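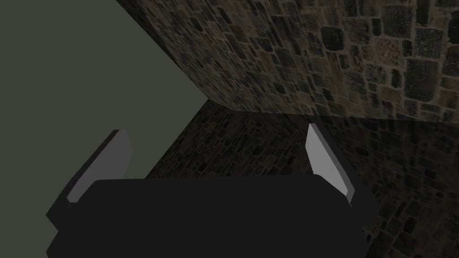
Re: Sourdough starter, keep it in the fridge or on the counter?

latier_80
My starter lives in the fridge since December. I feed it every Monday with 80 grams of rye flour. Is this enough?

Reinhold Böttcher
Enough, yes. But take it out the evening before you bake, otherwise the flavour is too sour for me.

nima_m
I do not agree with Reinhold. Sour is the good part! I use mine cold, 200 grams for one big loaf, and it rises well.

Reinhold Böttcher
With rye maybe. With white flour my dough was flat like a plate.

latier_80
Thank you both. I will try one loaf each way.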